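Sunday, February 15, 2026
Dye room, Pritano workshop

Onion skin bath, second go. The skins have been saved up since August and came to 455 g once I had picked out the mouldy ones. Covered with tap water in the big steel pan, brought up slowly and left just under a simmer for the morning. The liquor went dark quickly, but the first dip strip came out a thin yellow, so I left the skins in.

Wool is the Sárközi two-ply, 1,264 g dry, wound into loose skeins and tied in figures of eight. Last time I tied them too tight and got pale bands under every tie. Mordanted with alum on Friday night and kept damp in a lidded bucket.

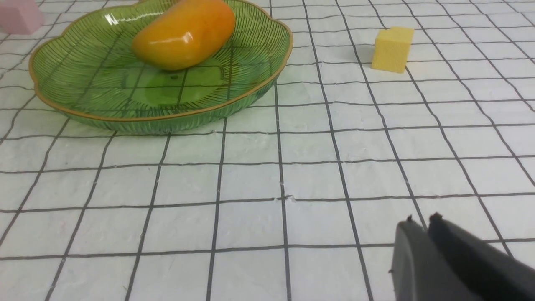 Green glass plate with the gold edge, on the grid cloth.

Strained the bath through muslin. It needs doing twice - bits of skin got through the first time and stuck in the wool on the last batch, and I was still picking them out a week later. Let the liquor cool to 40 degrees before the skeins went in, then raised it gently. The thermometer on the long handle reads 2 degrees high against the glass one. I have put tape on it, please leave the tape on.

Vilmos Vida thinks we should drop the alum and use the Rundel premix. I would like to see his sample skeins in daylight first. The one he brought in looked fine under the lamp but greenish by the window.

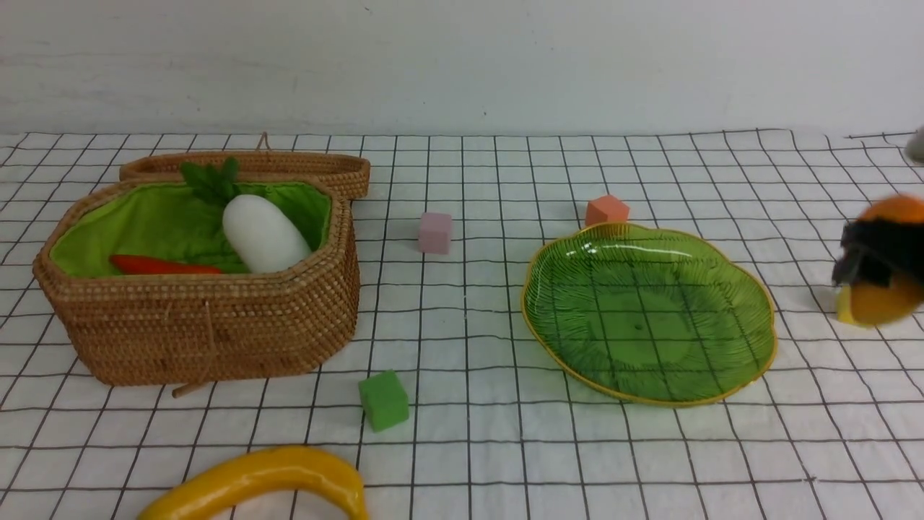

RINSING AND DRYING

Left the skeins in the bath to cool, lifted them out mid-afternoon. First rinse ran orange, second much paler, third nearly clear. A drop of wool wash in the second only. Spun and hung on the rail with a light weight on each. 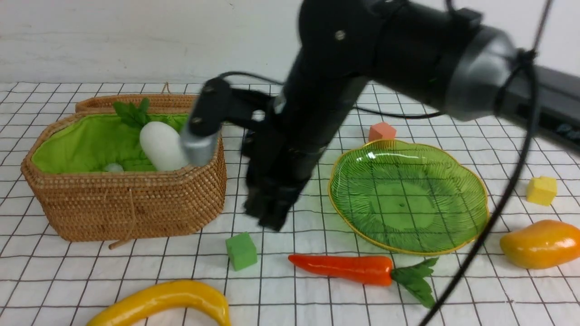

Colour while wet is a strong amber. It will dry lighter, as the last lot did. Two skeins from the bottom of the pan are deeper than the rest, so I should have turned them more often. They can go to the Graltetetti order as the contrast stripe if they match each other.

The used bath is in the blue drum with the lid on. 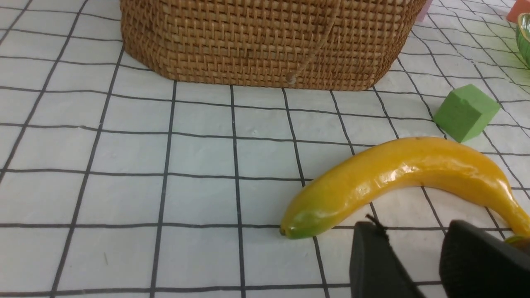
It should still give a soft yellow on a small amount of fleece. Iron afterbath to try on one skein only, in the old enamel pan and with its own spoon.

To do: light test strips for the south window, more alum, new muslin.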